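Workshop notebook, September, Pillai room

Floor lines, second go. Started just after nine, coffee first, then knees.

Where we'd got to: the old lines were done in a rush before the Tustusico visit, with whatever was in the drawer, and they'd gone furry at the ends and started to wander. Guadalupe tripped on a loose corner twice in one morning (same corner, same foot!) so I promised I'd do the whole lot again properly. I cut a test strip of each of the two tapes we had left, the Rosta one and the cheap one, and stuck them by the door for people to walk over for a fortnight. The cheap one came up in one go when I pulled it and brought a grey fuzz of carpet with it. The Rosta needed some persuading but came off clean. So Rosta it is, yellow, and I ordered three more rolls.

Lesson from last time, written large so I don't forget: VACUUM FIRST. Then vacuum again the other way. This carpet hides everything, it's all tiny flecks, and you don't see the grit till the tape is sitting on top of it like a rug on gravel. I went over it slowly with the narrow nozzle where the lines were going and it made a proper difference.

Measuring: 398 cm from the skirting by the window to the metal strip at the door, which is two less than the drawing says and explains why the old centre line never looked right to me. Sérgio Leitão says the drawing was always a bit optimistic. I've pencilled the real number on the copy pinned inside the cupboard, please use that one. The short bay is 200 deep, and that one does agree with the drawing, hooray.

Chalk line doesn't work on carpet, before anyone suggests it again. I used string between two heavy tins, pulled tight, and laid the tape along it an arm's length at a time, rubbing down with the back of a wooden spoon. Don't stretch the tape as you go! It creeps back overnight and lifts at the ends. I think that was most of the trouble with the first lot.
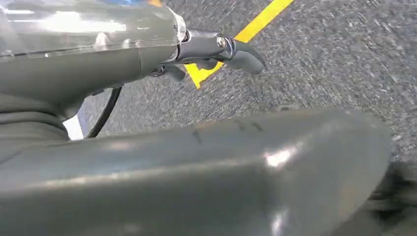 Yellow tape on the speckled carpet. Edges nice and straight on this bit.

Pleased with that. The colour is very strong against the grey, much easier to find out of the corner of your eye than the white we talked about (white would vanish among the light flecks, Guadalupe was right and I was wrong, there, it's in writing).

Corners: I overlapped the first few and hated them, so I've switched to butting one piece up against the other and trimming with scissors. Knife is no good, it goes straight through into the carpet. There's a nick by the window that is my doing. Sorry.

Stopped for lunch with the long side done and the short bay half done. Sérgio came back with sandwiches and a light meter from the Hollilero cupboard, so naturally the afternoon went on lighting.

He'd been moaning that the room is fine for reading and horrible for looking at anything smooth. We took readings at knee height with the blinds down. With only the back row on, 500 lux, give or take nothing, the needle just sat there. With both rows on and the work lamp pointed where it usually gets pointed, almost 2000. That's a lot more than I'd have guessed, and it would account for my headaches. We didn't get round to a reading with the blinds up, clouds kept coming and going.

The meter only tells you half of it though. Carpet soaks light up and never complains, and matt things are all right too. Anything with a shine to it throws the light back in one hard patch, and then you can't judge the shape or see a mark on it. 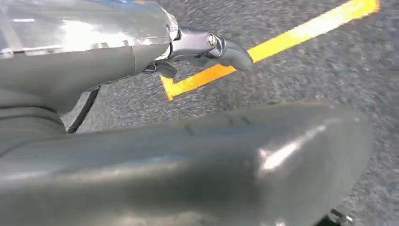

Bright streak on the big grey casing, and more white on the clear plastic cover.

The clear plastic is the worse of the two to my eye, the creases break the reflection up into bits. Sérgio minds the long streak more. We argued about this for longer than it deserved. Things we could try: tracing paper over the work lamp (held with pegs, NOT tape, it gets hot), turning the lamp to the wall, or leaving the front row off and living with it. I'd start by turning the lamp, it costs nothing.

Still to do
Finish the short bay, two sides left.
Redo the overlapped corners near the door, they annoy me.
Label the front and back switches, I got them wrong all afternoon.
Take the readings again with the blinds up.
Ask Guadalupe where she put the good scissors.

Used up one roll and a good piece of the second. The rest is on the top shelf in a bag, lying flat, please leave it flat or the edges pick up dust. Old tape has gone in the bin, string is back in the drawer, one of the tins is still on the floor by the window marking my place. Don't move the tin.

Left at twenty to six.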